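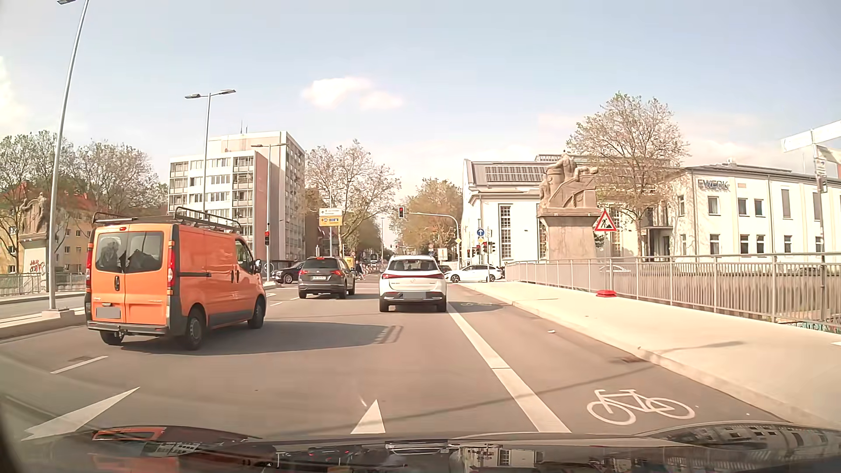 Noise log, Bloxham bridge, Thursday. Second run with the Zavik logger, mic at kerb height on the downstream side. Total passes 1,198, of which the first 33 are discarded (gain set too high, clipping on anything heavy). Vans remain the awkward class. A panel van with a roof rack, like the orange one, gives a whistle in the 1,000 Hz band that the classifier reads as tyre noise. Bare-roofed vans do not show it in the Dolville set.

Expansion joint at the Gamosham end still produces a double peak per axle. Filter width left at 2 for now – widening it merges close-following cars. Should repeat with the joint masked out before changing anything else.

Wind screen on the mic is splitting at the seam. Taped. Replace before October.

To do: re-export the discarded block with gain corrected, compare van counts against the Dolville set, check logger clock (drifting again – slow).

Filed under: Field notes, Traffic noise
Contact the workshop | © Dolville Acoustics Workshop | Back to top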